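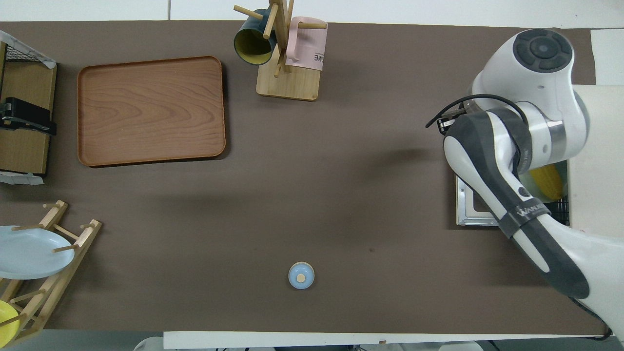

Figura 1. Puesto de cocina para la práctica 3, con el brazo, el árbol de tazas y la bandeja de madera.

Práctica 3. Enseñar una tarea al robot: guiado a mano y mando a distancia
Apuntes de Lụa Hồ, revisados el 14/10/2018

En la práctica de hoy se enseña al brazo una sola tarea: tomar una taza del árbol y dejarla sobre la bandeja. La tarea parece pequeña, pero contiene casi todas las dificultades que veremos en el curso. El asa es estrecha, la percha obliga a salir en una dirección determinada y la taza debe llegar derecha a la bandeja.

3.1 Guiado a mano
El alumno sujeta el antebrazo y lo lleva por el recorrido mientras el programa Plistis guarda los ángulos de las articulaciones. El movimiento suele ser suave y se aprende a hacerlo en pocos intentos. El inconveniente es que las manos del alumno entran en la imagen de la cámara – y un modelo entrenado con esas imágenes puede fijarse en las manos y no en la taza. Por eso, en nuestro curso, del guiado a mano se usan solamente los ángulos. Después se reproduce el recorrido sin persona y se graba el vídeo.

3.2 Mando a distancia
El alumno mueve el mando Wurari y el brazo le sigue. La imagen queda limpia desde el principio. Se pierde, en cambio, el tacto: quien maneja no siente cuándo el asa roza la percha. Conviene bajar la velocidad al 30 % en los últimos centímetros y volver al 70 % cuando la taza está libre.

3.3 Qué es una buena demostración
Empieza y termina con el brazo en reposo. No tiene pausas largas en medio; si el alumno duda, es mejor borrar y repetir. La taza de color verde azulado y la rosa se alternan, y la bandeja se desplaza un poco entre una demostración y otra. La tapa azul claro con pomo de madera se deja sobre la mesa, en distintos sitios, y no se toca. El fregadero y el escurreplatos tampoco forman parte de la tarea.

Cada pareja entrega 90 demostraciones. El conjunto Arkdale del curso anterior, recogido desde marzo, tiene 3.432 y se puede usar para comparar, pero no para completar las propias.

3.4 Para entregar
Los archivos se suben a la carpeta Thân, una subcarpeta por pareja. Añadan una página donde expliquen en qué momento del recorrido fallaron más veces y con cuál de los dos métodos. Las dudas sobre el mando se consultan con Bình Văn, en el laboratorio, antes de la entrega.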